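工房だより 7月号

共用プリンターの入れ替えについて

会員のみなさま、こんにちは。運営担当のブランドゥシャ・ヴァドゥヴァです。今月は、三階の工作室にある樹脂用3Dプリンターの入れ替えについてお知らせします。

これまで使ってきたArneckの機械は、印刷時間の合計が2000時間を超えました。最近は層のずれが多くなり、修理の部品も手に入りにくくなっています。そこで、今月の半ばからFireckの新しい機械を使います。造形できる大きさは前の機械とほとんど同じですが、樹脂の槽が浅くなりましたので、少ない量でも印刷を始めることができます。

設定ファイルは、前の機械のものをそのまま使わないでください。露光時間が違いますから、薄い壁が太くなってしまいます。イェレ・メイエルさんが新しい設定を作り、共有フォルダーに入れました。ファイル名の最後に「16」と付いているものが最新です。
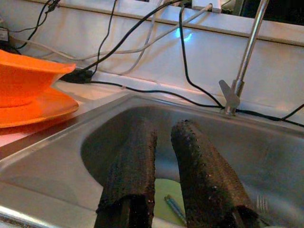 流しの中の薄緑色の皿と、青い柄の道具

樹脂は今までのTresettiのほかに、Ekwueme社の硬質タイプも選べるようになります。硬質タイプは歯車や留め具に向いていますが、細い部分は折れやすいと感じました。初めての方は、小さい試験片を一つ作ってから本番に進むことをお勧めします。樹脂のびんは1000ミリリットル入りで、使った分だけ料金をいただきます。

フェールレ・ヴァン・ヘッケさんから、支持材の跡について質問がありました。見える面に跡を残したくないときは、部品を少し傾けて置き、支持材を裏側に集めてください。二次硬化の前に外すほうが、跡は小さくなります。ただし、手袋は必ず着けてください。 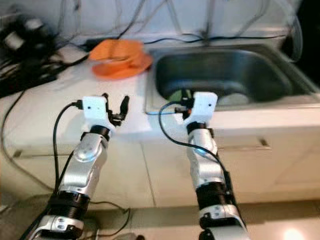 調理台に向かう二本のロボットアーム

講習会は午後二時から三階で行います。担当はミーケ・カウペルスさんとブラム・ヴァン・ローンさんです。前の機械の講習を受けた方も、一度は参加をお願いいたします。申し込みは受付の用紙に名前と会員番号を書いてください。

なお、前の機械で最後に印刷した部品は、受付番号873です。まだ受け取っていない方は、今月中に棚からお持ち帰りください。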